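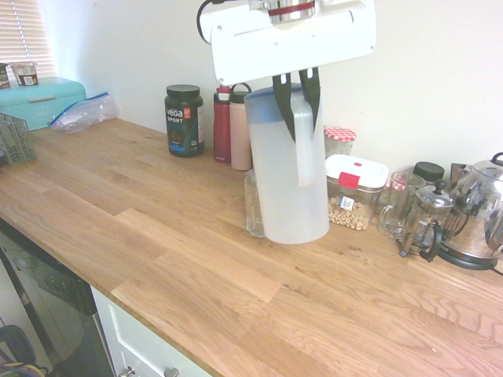
Figure 3.1 The gripper closed on the top of the pitcher.

Chapter 3
Lifting Household Objects

Chapter 2 ended with the arm bolted down and moving under its own program. In this chapter you will write the grasp routine. The build follows the one Alper Uçar set up on a kitchen counter, and his settings are used throughout. Start with the pitcher empty. Set the approach height to 300 mm and the closing speed to 21 mm per second.
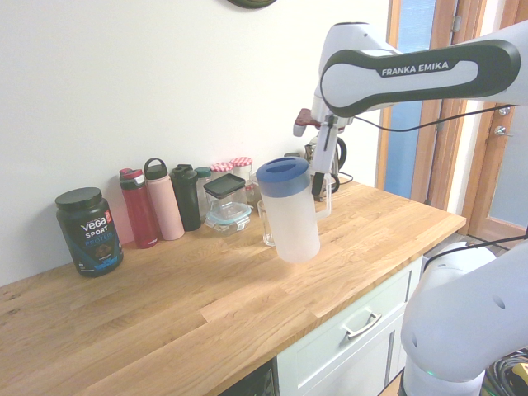 Figure 3.2 The pitcher held just above the countertop.

Save the routine as Mottram before you go on to Section 3.1. Later sections call it by that name.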